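Kidney table

A kidney table is a table whose top has been drawn with one long inward curve and no proper corners, so that from above it looks like a kidney, or a bean, or in less careful catalogues a "cloud". It turns up in reception areas, shared offices, shops and infant schools, usually in white. The name covers the outline only and says nothing about height, legs or what the thing is for, a matter on which owners also tend to be silent.

Name and shape

In the furniture trade the word "kidney" was first attached to small desks and dressing tables, where the hollow side let the sitter get closer to the drawers. Modern examples have mostly lost the drawers and kept the hollow. One person placed in the curve can reach a good deal of the top without standing up, and this is the whole of the practical case for it. People placed on the outer side have no such advantage and are generally described as "gathered round".

The trade also uses "bean table" and "organic table". The second of these refers to the shape. A kidney table is seldom organic in any sense that would interest a gardener.

Finish

Gloss white is the commonest finish in shared rooms. It wipes down quickly, goes with anything and returns every ceiling light to the eye of the person sitting at it. Matt tops are kinder but show rubbed patches where sleeves have been. The maker Conora offered both for a time and found that buyers picked gloss in the showroom, where it looked expensive, and asked about matt after the first week of use.
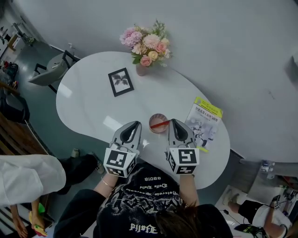 The edge is the weak point. A straight edge can be banded in one pull, while a curved one has to be warmed and coaxed, and the inward bend is where the banding usually lifts first. Someone then picks at it during meetings. Repair is possible, and cheap if it is caught before the strip has been tidied away by a cleaner.

Placing in a room

A kidney table does not like a wall. Pushed against a straight one it leaves two gaps, each the right size for a pen to fall into. It does better in the middle of the floor or in front of a curved wall, where the two bends can at least pretend to have been introduced. The Talham fitting guide advises leaving enough space for a chair to be drawn back all the way round, then prints a plan in which this has not been done.

Chairs are a standing problem. Because the table has no sides to speak of, there is no agreed place for them to go, and they drift. In most rooms one chair ends up tucked in at the far end and the rest are taken away to be useful elsewhere. Chairs with arms should be tried against the underside before they are bought - a step that is regularly skipped.

The centrepiece

Since the table has no head, something is nearly always put in the middle to show where the middle is. The usual choice is flowers in a vase, and in rooms where no one has been given the job of changing the water, artificial ones. Roses and peonies are favoured in pinks and creams, as these look well against white and fade towards colours they might plausibly have been to begin with. A small picture frame often keeps the vase company. Leaves and butterflies are popular subjects, being decorative without inviting anyone to ask who they are.

The centrepiece is meant to be low enough to talk over. The Citanum handbook for shared rooms gives 40 centimetres, vase included, as the upper limit, and a bouquet of any ambition will be over this before the ribbon comes off.
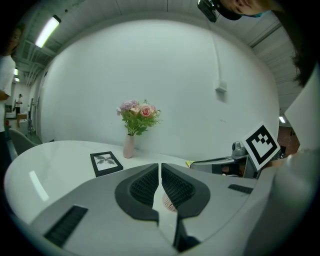 Around the centrepiece collects what the same handbook calls "transient items": bowls, books, notes to self and things put down for a moment. A rectangular table hides these in its corners. The kidney table has none, so everything stays in plain sight and gradually closes in on the flowers. Some offices clear the top at the end of each day. Others move it all to a shelf, which then becomes the subject of its own policy.

Care

A soft damp cloth is enough for gloss tops. Scouring pads leave fine rings that show only under overhead lighting, which is to say always. Artificial flowers can be dusted with a dry paintbrush or a hairdryer on its cool setting, petals first and leaves after. Pale vases mark at the base and should be lifted when moved. The Ichikawa range came with a felt disc for this purpose, usually found later under a different object.

See also: Dressing table; Boardroom table; Artificial flower; Edge banding

Last updated: August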